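Section 6. Pick checks with two arms

Run these checks after the joint calibration in Section 5 and before you record any routine. You need the controller running Tak, both arms homed, and a clear reach to the stop button. Two people are better than one the first time.

6.1 Setting the grip

1. In Tak, open the Grip page and select one arm.
2. Set the current limit to 511. Leave the speed at 2.
3. Jog the fingers over a small, stiff part and close them slowly.
4. Raise the part a short way and hold it there for 3,000 ms.
5. If the part slides, open the fingers, check the pads, and repeat from step 3.

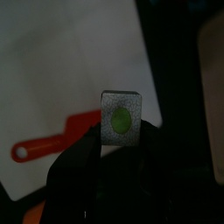
Grip height matters more than grip force on thin parts. Close the fingers low on the sides so that the face you want the wrist camera to read stays clear. With the tile, the green oval and much of the crackle pattern show above the fingers, and that is enough for a match on the Vision page. If the fingers cover the mark, lower the wrist and grip again. Do not raise the current limit to make up for a bad position.

CAUTION: Keep your hands off the table whenever the arms are powered, even if they are not moving.

6.2 Laying out the bench

1. Switch both arms to Hold.
2. Put the cutting board at the front of the table.
3. Set bottles, boxes and bowls along the back.
4. Jog each arm to both ends of its travel. Watch the cables, not the gripper.

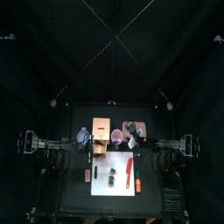
Figure 6-2. Bench laid out with the cutting board in front. Red indicator lights at both base mounts.

NOTE: Riku Koyama's Bromstead build uses longer cables. If you followed his parts list, tie back the extra length before step 4.

6.3 Open-hand check

1. Open both grippers fully.
2. Bring each arm in above its own side of the table.
3. Stop with clearance over the tallest item.
4. Save the pose as READY.
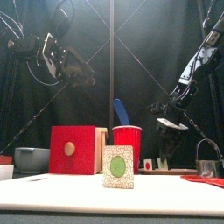 Figure 6-3. Both arms over the table, left gripper open and empty.

If either arm sags after you save, go back to Section 5 and redo the shoulder joint.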